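Plumwood Produktdaten Leuchten und Zubehör
Datenkarte zum Datensatz

Kurzbeschreibung
Der Datensatz enthält strukturierte Produktangaben zu tragbaren Leuchten, Stirnlampen, Akkus und Ladegeräten aus dem Sortiment des Händlers Pondano. Er dient dem Abgleich von Artikelstammdaten und der Prüfung von Produkttexten vor der Veröffentlichung im Onlinekatalog. Herausgeberin ist die Fachgruppe Katalogdaten bei Plumwood, Ansprechpartnerin ist Gifty Owusu.

Umfang und Aufbau
Die Daten liegen in zwei Tabellen vor. Die Tabelle artikel führt je Zeile eine Artikelnummer mit Bezeichnung, Warengruppe, Gehäusefarbe, Lichtstrom in Lumen, Leuchtdauer in Stunden, Schutzart und Batterietyp. Die Tabelle texte enthält die zugehörigen Beschreibungen in deutscher Sprache. Verknüpft werden beide über das Feld artikel_id. Fehlende Werte sind leer und nicht mit einer Null belegt.

Herkunft
Die technischen Angaben stammen aus den Datenblättern der Lieferanten Quartey und Drarden. Angaben zur Leuchtdauer beziehen sich auf die höchste Leuchtstufe, sofern das Feld stufe nichts anderes ausweist. Werte in Candela wurden nicht umgerechnet und stehen unverändert im Feld bemerkung.

Aufbereitung
Doppelte Einträge wurden anhand der Artikelnummer entfernt. Einheiten sind vereinheitlicht, Dezimalstellen durch Komma getrennt. Auslaufartikel bleiben im Bestand - sie tragen im Feld status den Eintrag "abgekündigt". Kundenbewertungen sind nicht enthalten.

Bekannte Einschränkungen
Bei Sets aus Leuchte und Ladegerät ist das Gewicht teils mit, teils ohne Verpackung erfasst. Farbbezeichnungen folgen dem jeweiligen Lieferanten; "Grau" und "Anthrazit" können denselben Farbton meinen. Für Artikel von Drarden fehlt die Schutzart häufig.
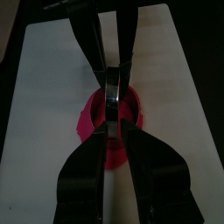 Abb. 1: Dunkel glänzender Metallstreifen, aufrecht, zwischen schwarzen Greiferfingern.

Nutzung und Weitergabe
Die Nutzung ist für interne Zwecke und für Vertragspartner gestattet. Eine Weitergabe an Dritte bedarf der schriftlichen Zustimmung von Plumwood. Bei Veröffentlichungen ist die Quelle zu nennen.

Pflege
Der Datensatz wird jährlich im Mai aktualisiert. Korrekturen sind unter Angabe der artikel_id an die Fachgruppe Katalogdaten zu richten.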